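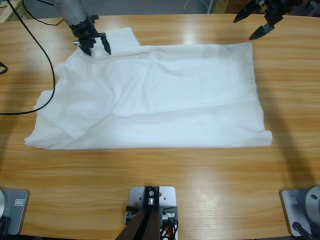
Do you really need to lay a shirt out flat before you fold it?
Most of the time, yes, and a table beats a bed. A mattress gives under your hands, so the cloth slides into the dip and you end up chasing the same crease from one side to the other.

I learned that from Margit Dobos, who ran the laundry room at a small hotel in Trurkolville for longer than I've been doing my own washing. I'd gone up there in March to write about old hotels (that piece may still happen!) and I got stuck in the basement, happily, for most of a morning. She had one long table down there, waist high, and everything that came off the line went across it. Shirts, aprons, pillowcases, the big awkward tablecloths from the dining room. She never folded anything in the air. I fold everything in the air. Or I used to, standing in front of the dryer with my chin holding down a T-shirt like some kind of human clothespin.

"Your chin is not an iron," she told me. Fair enough.

So I went home and cleared off the kitchen table, and I've been folding there ever since. Let me tell you what changed, and what didn't.

White cotton is the tough one. Dark shirts hide a lot, but on a white one every soft little ripple throws a shadow, and once you've noticed the first you'll notice all of them. My instinct was to press down hard in the middle and push outward. Margit's way is to start at a top corner, get a good pinch of it, and pull very gently toward the opposite one. Then the hem. The hem will wave at you no matter what you do, and she says to let it wave until the sides are straight. I spent a whole evening fighting a hem before I believed her.

Diagonal creases are sneakier. They nearly always mean a corner underneath has doubled back on itself, so smoothing the top does nothing at all. Lift the side, shake it once, lay it down again. I've smoothed over a tucked-under flap more times than I'd like to admit, then wondered why the finished fold had a lump in it the size of a dinner roll.

My neighbor Vicente Ocampo thinks this is all madness. He rolls his clothes, every last thing, and stands the rolls up in a drawer like baguettes. I tried it for a couple of weeks. It's great for socks and gym shorts, and I'll give him pajamas too, but my white shirts came out looking like I'd slept in a mailbox. We've agreed to disagree, mostly over his back fence, and his drawers do look wonderful.

A few things I'd pass along. Wipe the table first and let it dry, especially if it's wood and somebody has had toast on it. Take off your bracelet or your watch — a clasp will find a loose thread every single time. Fold the sides in before you bring the bottom up. And if a sleeve or a collar keeps popping out past the edge, open the whole thing and start over, which feels like defeat and takes maybe a minute.

I did buy one gadget, a plastic folding board that cost me 50 dollars and now lives under the couch. It made beautiful rectangles as long as every shirt was the same size, and mine aren't. My table is bigger anyway, and it doesn't pinch my thumb.

The shirts still aren't perfect. Margit would refold half of them, I'm sure of it. But I've stopped ironing on weeknights, and the pile now makes it from the kitchen to the bedroom without sliding off my arm on the stairs.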